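Picking by the Bin-Load

Automation in the returns hall at Caltgate, and what became of the sorting bench

The returns hall at Flevcombe handles moulded plastic parts that come back from schools, nurseries and hire firms. Caltgate, which runs the site, buys them in mixed lots, grades them and sells them on as matched sets. Until last November the grading was done by hand at one long bench, by a team of 6 on each shift. The target was 425 parts per person per hour, and the target was missed on most days.

The cause was plain enough in the shift records. Parts arrive jumbled. A person can tell a good block from a cracked one almost at a glance, but has to reach, lift, turn and place it first. Reaching took more of the hour than judging did. It also produced most of the sore shoulders entered in the accident book.

Caltgate asked Kundico, a small integration firm, to take over the reaching and leave the judging where it was. The first trials used a tray of 200 parts in four shapes. The production system now works from a catalogue of 2,000.

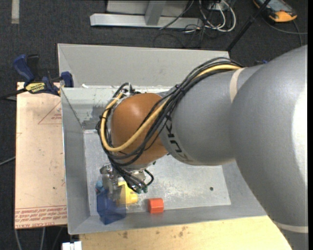 Bin picking is an old problem in automation and an awkward one. A robot welding car doors meets the same door in the same place all day, while a robot emptying a bin meets a different heap after every pick. The software must choose a part, find two faces the fingers can close on, and plan a path that keeps the wrist and its cables clear of the walls. That last point takes up a good deal of the planning. The black cables travel in a thick bundle along the KUKA arm and loop round the orange-brown wrist joint before dropping to the gripper, so every turn of the wrist has to allow for them. A part lying in the open is simple. Parts close to a wall or touching a neighbour leave less room for a finger, and the planner scores them lower and comes back to them later.

The staff at Flevcombe call those leftovers the dregs. Dealing with them is now a job in its own right. When the planner finds no grasp above its threshold it stops and raises a request, and an operator either moves the part with a hooked rod or marks a grasp point on a screen. Marked points are stored. Requests are most frequent just after a new shape enters the catalogue.

Dindo Navarro worked at the bench for nine years and now runs the cell on the early shift. He was given two weeks of training and a move up one pay grade. "My arms are better and my eyes are worse," he says. "On the bench you looked at what was in your hand. Now I look at a screen, and then at the bin, and then at the screen again."

His other complaint is pace. At the bench, a sorter who needed a slow quarter of an hour could take one and make it up before lunch. The cell logs each request and the time taken to answer it, and the log goes to the shift manager. After objections from the staff the figures are now reported by shift, with names removed.

No one was dismissed when the cell went live. Two sorters moved to packing and one retired without being replaced. The bench is still in use for cracked and repaired parts, which the system cannot yet grade. A second cell is planned for the Mwakyusa building across the yard, where the parts are larger and the bins deeper. The staff there have asked to see the request log from Flevcombe before the layout is fixed, and Caltgate has agreed to supply it.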